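Pekholm Group Reports Results From Two-Arm Study on Handling Soft Packaging

Jul 7, 2021

The robotics group at the Pekholm Institute has released the results of a study on how two-arm robots pick up and move soft, flexible packaging. The work was carried out under the Amimis project, which looks at the handling of everyday packaged goods, and was led by Velimir Gashi, a senior researcher at the institute. Arnout Van der Linden directed the software work.

Packaged food is a difficult subject for robot grasping. A box keeps its shape when it is gripped, and a robot that knows where the box is can usually pick it up. A snack bag or a wrapped bar gives way under pressure, shifts its contents from one end to the other and may turn in the grip once it leaves the table. Printed film also reflects light in ways that make it hard for a camera to judge where the package ends and the table begins. Systems that perform well on rigid items often lose much of that ability when the same items are replaced by pouches and packets.

The Pekholm group set out to learn how much of this gap could be closed through training by demonstration, without special sensors in the grippers. In this approach a trained operator guides the two arms through a task while the system records camera views and joint positions together. A control policy is then trained on the recordings and run on the same arms with no operator involved.

Data collection began in April. Operators recorded 300 demonstrations on a tabletop station, using 22 different items. Most were retail snack packages, with a smaller number of bottles and other rigid goods mixed in so that the policy would have to adjust its grip from one object to the next. Items were placed at varying angles and distances from each other, and the layout was changed between recordings.

The main result concerns the choice of grasp point. The group's earlier policy, trained on rigid goods alone, aimed for the center of every object. On long, narrow packages this worked well enough, but on wider bags it often pinched a fold of film and let the contents slide away. The new policy, which the group calls Rastik, makes a short series of predictions about how a package will hang after it is lifted and selects the grasp that leaves it most stable. Which arm should reach for the item is decided in the same step.
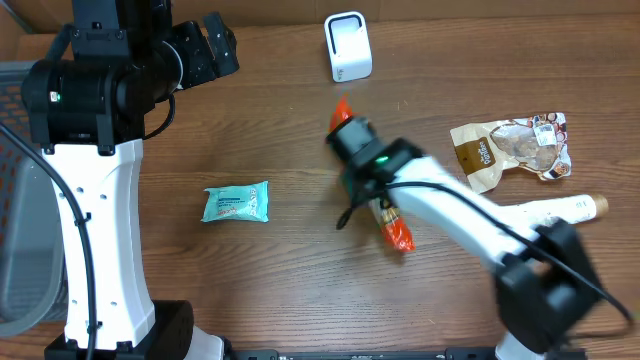 Rastik was tested in 100 trials on items that had been left out of training. A trial was counted as a success if the package was lifted, carried to a target area and released there without being dropped or pressed hard enough to damage the seal. The earlier policy met this standard in 51 of its 100 trials under the same conditions. Rastik met it in 78, and the difference was largest for packages that were only partly full.

“The arms and the grippers are the same ones we used last year,” Dr. Gashi said. “What changed is that the system now considers what the package will do after it is picked up. For soft goods, that is where most of our failures were coming from.”

The report also describes the remaining failures in detail. Resealable bags were the hardest group, mainly when the bag lay with its stiff upper edge flat against the table and offered little for the fingers to close on. Bottles lying on their sides caused a different problem, as a slightly misplaced grip could set them rolling. In a number of cases the two arms also moved toward the same item and one of them had to be stopped. The group has since added a rule that gives priority to the arm with the shorter path – a simple measure, and one the authors expect to replace with a learned one.

Dr. Van der Linden noted that the time needed to choose a grasp is still a limit on practical use. “A pause before each pick is acceptable in a laboratory,” he said. “On a packing line it would not be. We have reduced the delay a good deal since the first version, and there is more to be gained by simplifying the prediction step.”

The study made no use of force or touch sensing. The authors describe this as a deliberate choice, intended to show what can be reached with cameras and joint positions alone, and they do not claim that it is the best arrangement for commercial equipment. They also caution that all trials were run at a single type of station with steady indoor lighting. Performance under changing light, or on table surfaces of a very different color, has not been measured.

Part of the work was supported by Villalobos, a regional packing firm that supplied information on the kinds of goods its staff now sort by hand. The firm had no part in the design of the trials or the analysis of the results. A visit by its engineering staff to the laboratory is planned, and the two parties are discussing a pilot station for mixed orders, in which several small items of different shapes must be placed into one carton. No agreement on the pilot has been signed.

Work under the Amimis project will continue through the next academic year. The first task will be handover between the two arms, so that an item picked up on one side of the table can be passed across and set down on the other. Early recordings for this task have been made, and the group reports that the most difficult part is releasing the package at the right moment. If the first gripper opens too soon the package drops, and if it opens too late the film is stretched between the two grippers.

A second line of work will look at how few demonstrations are needed when a new product is added. Retail packaging changes often, and a system that required a full set of recordings for every new size or design would be costly to maintain. The group plans to test whether a handful of recordings per item is enough when the policy has already been trained on similar goods.

The written report, including the full list of test items and a table of results by package type, is available from the institute on request. The demonstration recordings will be released to other research groups for noncommercial use once the accompanying notes have been checked. Requests for either should be addressed to the project office at the Pekholm Institute, marked for the attention of the Amimis project.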